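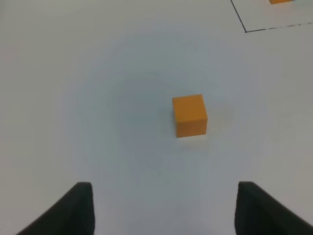
Pukerville lab passes 800 block runs

The robot arm team at Jerarance's Pukerville lab recorded its 800th practice run on Wednesday, and spirits are high! In each run, a person steers the gripper to an orange block and sets it down inside an outlined area on the white table, and the arm's learning system studies the recordings.

Luana Fagundes and Nazareno Tedesco have done most of the steering, trading places every two hours. "You start to feel where the fingers are," Fagundes said. "I love it — even the clumsy runs are worth keeping."

The team wants 900 before training starts. Edileuza Fontes is checking each recording, and a second set, with the blocks placed closer together, is planned at Prelow in September.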